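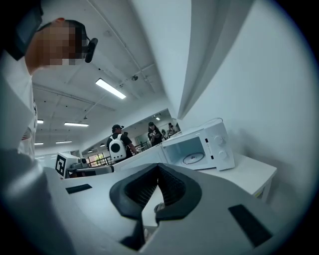
Surely the hard part is the door, one of you said on the bus home, and I've been chewing on that ever since, so these notes start there instead of with the timetable I'd planned!

Doors are hard. A microwave door swings on an arc, and the hand has to follow that arc or it starts fighting the hinge (remember week 3, constrained motion, the bit with all the arrows). When you or I open one we let our wrist go soft without thinking. A robot has to be told to, or shown, and showing is what the Hurdale open day was all about.

So, the gripper. You'll remember it's held in the hand, with a white plastic body and two dark rubbery finger pads that open out in a V. Look at the fine grid on the inside of the pads – I asked about it and got a long and very happy answer about friction, which I'll put up separately once I can read my own writing. The person doing the task also wears a device on the head, and I'd like you to think about what a head view could give you that a hand view can't. Bring two ideas on Saturday.

The numbers I scribbled down, for those who were at the back by the railing:

Demonstrations recorded for the kitchen tasks: over 400
Of those, kept for training after checking: 185
People needed to run a session: 2

I was surprised how many get thrown out. The Flidcombe handout (the stapled one) goes through the reasons, mostly slips and late starts, and it's worth ten minutes of your time. Skip the Kekana chapter for now, it uses different letters for everything and you'll only get cross.

For next time, please read section 3 of the Stundonance notes and sketch the path of a fingertip opening a microwave door, hinge on the left, seen from above. Mark where you'd let go. Then do it again for a drawer and tell me which sketch took longer. Pencil is fine, and so is the back of an envelope.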